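February 14, 2022

Felt dye bench, second round of greens

OK so I finally got back to the wool felting tests after letting them sit way too long, and I have opinions. Writing it all down before I forget which pot was which (again).

The Tallstead fleece is lovely to work with but it drinks dye like crazy. I used 400 grams of it, washed twice in lukewarm water with a squirt of dish soap, and even after the second wash there was still grease coming off on my fingers. A third wash fixed that. Next time I'm just going to plan on 3 and stop pretending. The Modard fleece was clean after one, but it's slippery and takes forever to mat, so pick your poison.

Dye: Sarivon leaf green, powder, batch 2799. I mixed it into a paste first with a little hot water, which I skipped in the last round and got those awful dark freckles all over. No freckles this time! Vinegar went in after the color had mostly moved into the wool. I held the pot just under a simmer for 21 minutes and then got distracted by the phone and left it to cool with the lid on. Probably the best thing I did all day, the water was almost clear by the time I looked.

What came out is a bit yellower than the card. I like it, but if anybody needs it to match the July samples, it doesn't. Those were done with the old tap filter in place and I suspect the hard water is pushing things warm. Somebody please write the date on the filter when it gets swapped. I have no idea how old the one in there is.

Felting notes. Wet felting the Tallstead went fast. Bubble wrap, soapy water, roll, turn, roll, turn, and it was holding together well before my arms gave out. Edges still came out thinner than the middle. I keep laying the fibers too sparse out there and then trying to patch it late, and the patches never really grab. Lay more at the edges from the start!!

Modard was a slog. I ended up going at it with the coarse needle to get it started and then wetting it down, and that worked okay, though the surface has a hairy look that I can't shave off without making it look sad. Might be fine for slippers. Not fine for anything somebody is going to look at up close.

Also tried the Akinola carded batts, only a handful. Very springy, and it puffs right back up when you let go of it. I want to try it as stuffing before I bother felting it.

Things to pick up: more vinegar, a thermometer that isn't cracked, and pH strips, the drawer has an empty packet in it (why do we keep the empty packet).

Storage is still a mess. Fuzzy stuff sheds on everything and the greens get into the whites if they touch, so clear bins with the color facing out, please, and whites stay on the top shelf.

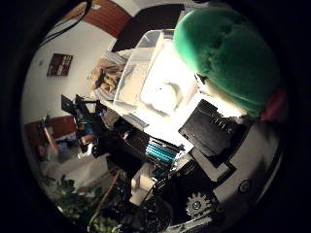
Next round

Same fleece, half the dye, filtered water in one pot and plain tap in the other. Same lid, same cooling time, phone in the other room. If the tap pot comes out yellow again I'm blaming the water and moving on to blues.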